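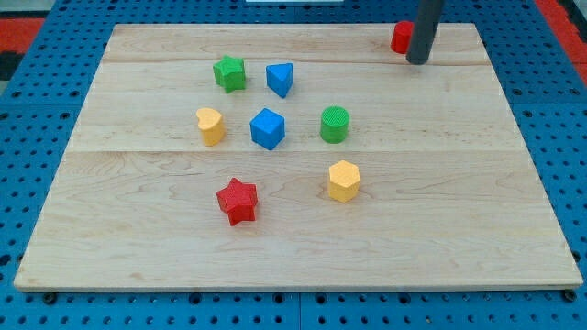
Dalen shape blocks on the Salura board, star at the back.

Dalen Shape Blocks, set of 11, with the Salura play board
Reviewed by Kamil Šimko

The listing for these blocks has 1,184 customer reviews and I have read more of them than I'd like to admit. One man was furious that the heart wouldn't stack. A woman gave two stars because the box arrived with a dent in it, then added a third star when her son preferred the box. I am in no position to judge. My sister asked me to find her daughter "something simple, with shapes," and I spent three evenings on it.

What you get for your money is a drawstring bag of little printed plastic shapes in the colors you'd expect. Green star, blue cube, yellow heart, green cylinder, a blue triangle that my niece insists is a slice of cake. The board is sold separately, a fact the product page shares with you just after you've fallen for the board.

Let's start with the blocks. They're small. I had pictured something with the heft of an old alphabet block and these are closer to what you'd find in a board game, the sort of thing that vanishes under a sofa and is found again by a bare foot. If your child is still at the stage of eating the furniture, buy something bigger and come back in a few years. Dalen prints an age warning on the bag, in type so small I needed my reading glasses, so consider this the large-print edition.

The surface isn't smooth. You can see and feel fine ribbing from the printing, on the sides especially, and the top of the cylinder has an almost crosshatched look to it. I was ready to complain about this. After a month I've come around, mostly. The texture gives small fingers something to hold, and it means the cube doesn't skate off the cylinder the moment someone closes a door. The downside is that it collects things. Banana, for instance. A soft toothbrush and warm water got ours clean, though the heart took two goes.

The shapes are well chosen if you like an argument. Cube, fine. Cylinder, fine, and it rolls if you tip it over, which kept a grown man (my friend Ľubomír Vávra) occupied for most of a cup of coffee. The triangular one stands nicely on its flat end and will hold a cube on top. The star is the prettiest piece in the bag and a poor building material. You can put something on it, but then you can't see it's a star, and my niece will not have that. The heart is yellow. I don't know why a heart would be yellow. She has never raised the matter, so I've let it go.

Color doesn't follow shape, by the way. There's more than one green piece and more than one blue piece, and they aren't the same shape. I thought this was sloppy until we tried sorting. First everything green goes in a pile, then everything with corners, and then it dawns on you both that the star belongs in each pile and there is shouting. That's a good ten minutes of entertainment and I'd call it the best argument for the set.

Now the board. It's a plain rectangle of pale wood, made of planks joined side by side, with a bit of wavy grain and a few darker patches. The seams are faint but you can find them, and naturally they've become roads. I keep ours on the blue pegboard table in my workroom, where anything small and round used to have a whole grid of holes to get interested in. On the wood the shapes sit flat and you can see what you have. It's a nice object. It is also a board, and I've paid less for a decent lunch for two.

I did look at the alternatives. Ravix makes a wooden set with 300 pieces, and I'd like to meet the parent who has counted them back into the tin. Grostia has a smoother plastic version that feels nicer in the hand, but every tower we built from it at Ľubomír's place slid apart at the third story. His kids regard this as a feature.

Complaints, then. The bag is a touch too small for the contents and the drawstring has started to fray. The edges of the star could have been softened a little. The instruction leaflet suggests "guided play scenarios" and I'd ask Dalen to please leave us alone. And the board really ought to come with the blocks, or at least be mentioned before the photo of it.

Would I buy them again? The blocks, yes, and I already have, for a nephew in January. For the board I'd check the garage first. Any flat offcut, sanded properly, would do the same job.

Blocks: four out of five. Board: three, plus a half for looks.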